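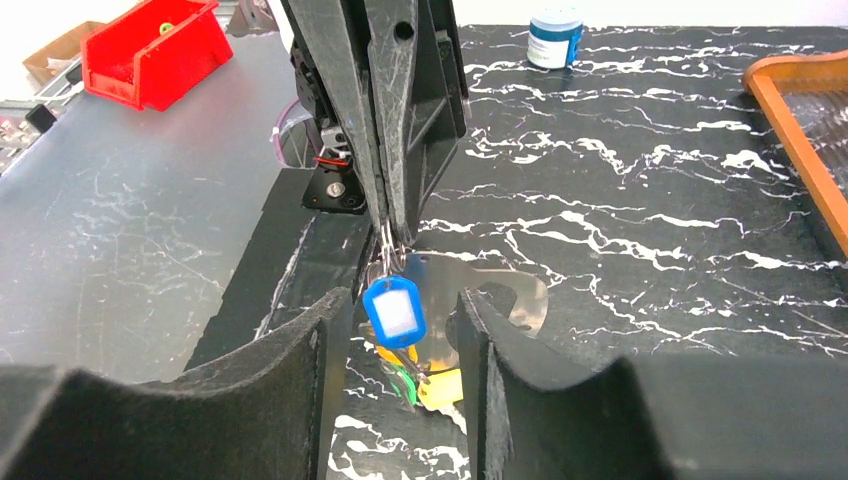
Minutes, Ladex software meeting, May 29, 2026

Cuiping Cheng opened by thanking everyone for staying on after lunch, and the notes from last time were accepted with one small spelling fix (sorry again, Nusrat!).

1. Perception. Cuiping has retrained the ring detector on 3000 labeled crops, and it is a good deal happier with shiny metal than it used to be. Overlapping rings still get merged into one, and the key tags help the tracker more than any of us expected.
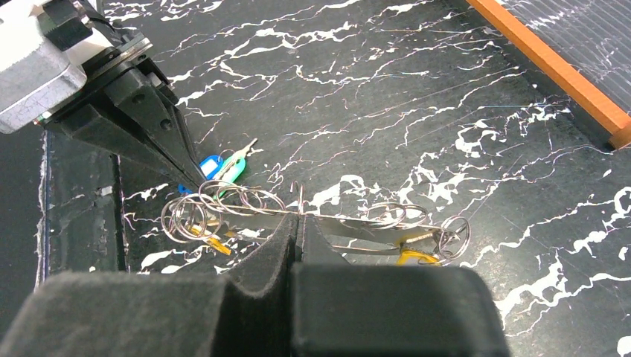 We talked for quite a while about whether to trust the tag colors as anchors. Agreed to try it on the Ovden branch first.

2. Planning. Nusrat Munasinghe walked us through the two-arm planner, which now replans in 90 ms. The bar's pose estimate drifts when both grippers are close to it, and she would like a slower approach over the final stretch.
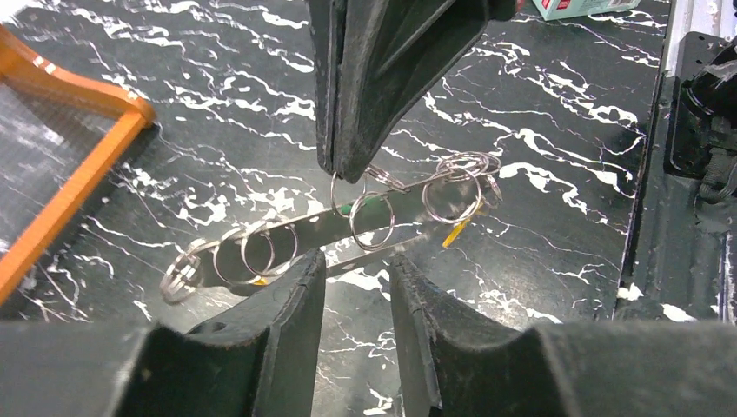 She will also add a check on finger spacing before each close command, and kindly offered to pair with anyone new to the code.

Actions: Cuiping to relabel 400 crops of overlapping rings. Nusrat to merge the spacing check. Log viewer carried over.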